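Kollier Countertop Set, data card

Version 2. Replaces the first release, which had the left and right labels swapped in the instruction text and which we would like everyone to delete.

What it is

Kollier is a set of 2000 simulated pick attempts on a kitchen counter, recorded by people steering a virtual arm with a handheld controller. Every attempt has a wrist view, joint positions, gripper opening and one line of instruction. There is no real kitchen anywhere in it. The spills are imaginary and so is the washing-up, and morale in the team was good for that reason alone.

It was made to train small policies that learn by copying. If you want a policy that learns by thinking, we haven't got one either.

How the examples were gathered

Three operators took turns. Each attempt begins with a random arrangement of objects and an instruction such as "pick up the spray bottle". The operator drives the gripper in, closes it, lifts, and presses the pedal to say they are done. If they press the pedal by accident, the attempt is thrown away and they are allowed one swear word, which is not recorded.

Objects are household things plus a few plain shapes. The counter texture, light direction and starting pose of the arm change from attempt to attempt. Operators were asked to approach at a sensible speed. Opinions on what that meant differed, and you will find the whole range in the velocity histograms.

Tall objects get their own split, called Priltow. From the wrist, a tall thing close up is mostly middle, and a policy trained only on mugs and tins will happily go for whatever round object it can see more of. Spray bottles turned out to be the worst of the lot. The shape that makes them easy for a hand makes them awkward for two fingers: narrow neck, big head, and a nozzle that sticks out towards the neighbours.

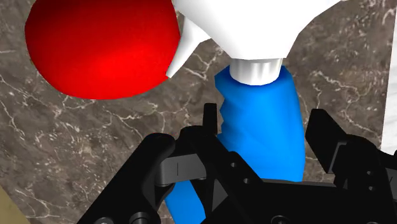

Trallgate, 21st May

Notes on the Priltow split, added after review. The fingers should go either side of the blue body, well below the collar. Taking the bottle by its head counts as a failure even when it lifts, and yes, it does lift, and yes, Arne has seen your video. The red ball is a distractor whenever the instruction names the bottle. It is large and shiny and the early policies adored it.

We kept 444 attempts in this split. Attempts where the gripper ploughed through the counter were removed, as were those where the physics lost its temper and sent the object into orbit. A handful of the orbit ones are in the folder called extras, for lectures.

Labels

success: the named object is off the counter at the end and was held by its body.
near_miss: the fingers closed on it and it got away.
wrong_object: self-explanatory, and more common than any of us would like.
operator_sigh: free text. Optional. Please don't train on it.

Gunther Hamann did the first pass of labelling and Arne Brinkmann the second. Where they disagreed, the stricter label won, so the success class is mostly Arne's.

Known problems

The wrist view often hides the lower part of whatever is being grasped, because the gripper is in the way. We tried moving the virtual camera and ended up with a lovely view of the ceiling.

Bottle surfaces are lumpy in places and edges can look notched up close. It's a rendering fault. We left it in, having already recorded half the split before Gunther mentioned it.

Nothing in the set is transparent, squashy or full. Bottles weigh the same whatever you imagine is in them. A policy trained here will be in for a shock when it meets a real one with a litre of cleaner inside.

Two of the operators are right-handed and tend to come in from the right. The third does too, out of politeness.

Splits

Use the lists in the splits folder. Do not shuffle everything together and cut it yourself, as neighbouring attempts by the same operator look very much alike and your scores will flatter you. The Mühlbauer list holds back whole object types and is the one to quote if you want us to believe you.

Using it

Research and teaching, with credit. If you publish numbers, say which version you used. If you find a wrong label, open an issue with the attempt number and keep it short. Issues titled "quick question" go to the bottom of the pile.

Changes since version 1

Left is now left.
Wrist view timestamps line up with the joint log.
April recordings redone after the gripper width turned out to be in inches.
The extras folder no longer unpacks into your home directory. Sorry.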